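Gorkside G2 Order-Packing Station: Review After One Season

Reviewed by Igor Urbańczyk, 16 August 2019

The G2 is a single-station picking arm sold by Gorkside to small shops and mail-order businesses. It takes light goods from a work surface and places them in mesh baskets for checking and dispatch. Palatden, a gift and accessories seller with one packing room, has used a unit since October. I spent 2 working days there with the order log and the staff.

Installation is simple for equipment of this class. The arm needs a level surface, a fixed position for each basket and a teaching run for each product group. Baskets can be hung at different heights, which saves bench area but narrows the approach angle. Stelios Chatzigeorgiou, who maintains the station, re-teaches the basket positions whenever one is swapped. A session takes him 30 minutes.

The gripper uses two flat paddles. They have a wide opening and suit boxed items, folded textiles and stiff bags. Thin wrapping is harder. A crumpled sheet lying against a product can be gripped along with it, and the control software does not always report the double pick.

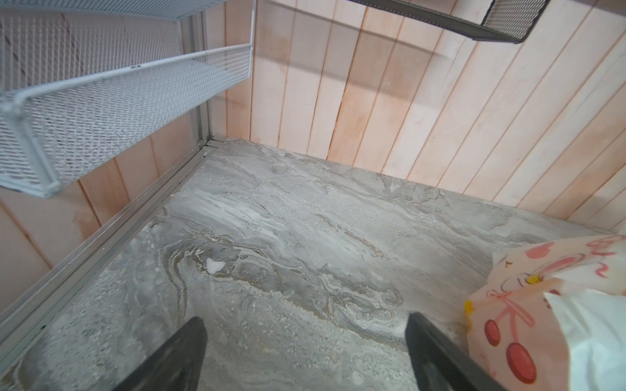 The two gripper paddles over the marble-patterned work surface, with a cherry-print bag at right.

The log for the review period lists 3889 picks attempted by the arm. Of these, 1426 were soft bags, and that group accounts for most of the manual interventions. Boxed goods gave little trouble. The manual recommends a plain matte surface under the work area, and I would follow it. Strong patterns make the vision setup longer.

The effect on the packers is larger than the brochure suggests. Before the station arrived, Danai Gkikas picked and packed complete orders. She now clears faults, removes stray wrapping and checks baskets against the order sheet. She reports less reaching and less wrist strain, but also more waiting, and the waiting comes in pieces too short to use for another task. Kofi Arthur, on the later shift, prefers the old arrangement for mixed orders and still packs those by hand — management allows this.

No jobs were cut. Training was the weak point: Gorkside trained one person, and the others learned from him. Anyone buying the unit should ask for operator training for each shift and have it written into the order.

Noise is low. The stop button is within reach from the front but not from the side where baskets are exchanged. A second button is available as an option and should be standard.

Recommended for shops with mostly boxed or stiff goods. For soft packaging, request a trial with your own stock first.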